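Search this site Go

Unit 5 handout: warewashing, drying, storage
Food Service Sanitation, Laizer Annex kitchen

Read before April practical. Bring the log sheet. Quiz covers this plus the chapter on allergens, NOT the chapter on pests (moved to later).

Where we left off: cleaning vs sanitizing. Cleaning takes off the soil you can see and feel. Sanitizing brings down the microbes on a surface that is already clean. Order matters. Sanitizer on a greasy plate does very little, the grease and food bits use it up.

Manual method, three compartments plus landing space:
- scrape, pre-soak if dried on
- wash, hot water and detergent, change when suds die or water goes cloudy
- rinse, clean water, get ALL the detergent off
- sanitize, full contact time by the label
- air dry

People skip the rinse when it gets busy. Detergent left on the plate can knock out quat sanitizer. If your strip reads low and you know you dosed right, look at the rinse sink first.

Strips: match strip to chemical. Chlorine paper won't read quats. Check the date on the vial, keep it closed, steam ruins them. Water too hot with chlorine = it gasses off, reading drops, smells strong so everybody thinks its fine.

Too strong is a violation too. More is not safer. Leaves residue.

Drying. Big section on the quiz. Air dry only. No towels, a towel picks up from one plate and puts it on the next 27. Racks need to be open underneath so water falls away and air gets up between the pieces. Flat trays and folded cloths hold a puddle under the rim, so no. 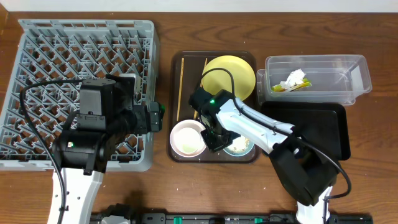
Question from the evening group was whether air drying even matters if the sanitizer did its job, given that the plate is going to sit in a cabinet for a week and nothing grows on bare china anyway. Fair point about bare china. But a wet plate stacked on a wet plate isn't bare, there's a film of water trapped in the middle, a bit of starch or protein that got missed, and the middle of a stack stays damp a long time. Wet nesting. Write the term down, inspectors use it. Same for sheet pans, inserts, plastic tubs. Plastic is the worst, doesn't hold heat so it dries slow.

How to rack:
- plates on edge, one per slot, same direction
- bowls and cups upside down, tilted if there's a foot ring that holds water
- flatware handles up in the holder so you grab the handle
- cutting boards on edge, never flat
- nothing on top of anything

The rack itself is a piece of equipment. Gets washed and sanitized like the rest. Joints and small openings are where scale and slime start, use a narrow brush. Lumura training kitchen does theirs at close, every close, and we'll do the same here. 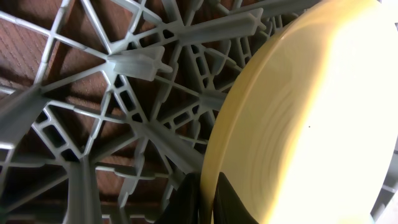 Fig. 2. Plate on edge in a ribbed rack.

Machines, short version, more next unit:
High temp machine sanitizes with the final rinse heat. Low temp uses a chemical, so you still need strips. Don't go by the gauge alone, run a plate thermometer or a heat label thru once a shift and write it down. Spray arms clog, pull and clear them. Overloaded rack = shadowed plates = dirty plates.

Case for discussion: Penov cafeteria. 600 covers at lunch, over 3000 pieces thru the dish room by mid afternoon. Drying shelf space for maybe a third of that. Staff started stacking damp to clear the landing table. Questions to think about: is this a staff problem or a layout problem? what would you buy first, shelving or more plates? could service be staggered? Half a page, bullets OK.

Storage: clean, dry, covered or inverted, off the floor, not under a drain line. Hands washed before unloading. One person on dirty side and one on clean if you can, if not wash hands at every switch. Chips and cracks go in the discard bin, cant be sanitized reliably.

Terms to know: contact time, ppm, quat, wet nesting, landing table, air gap (from last time), food-contact surface.

For next time: read the machine section, finish the Penov half page, fill in your own column on the strip log. Missing logs can't be made up after the practical.

Dititeo Continuing Education | Contact | Copyright Dititeo, all rights reserved | Back to top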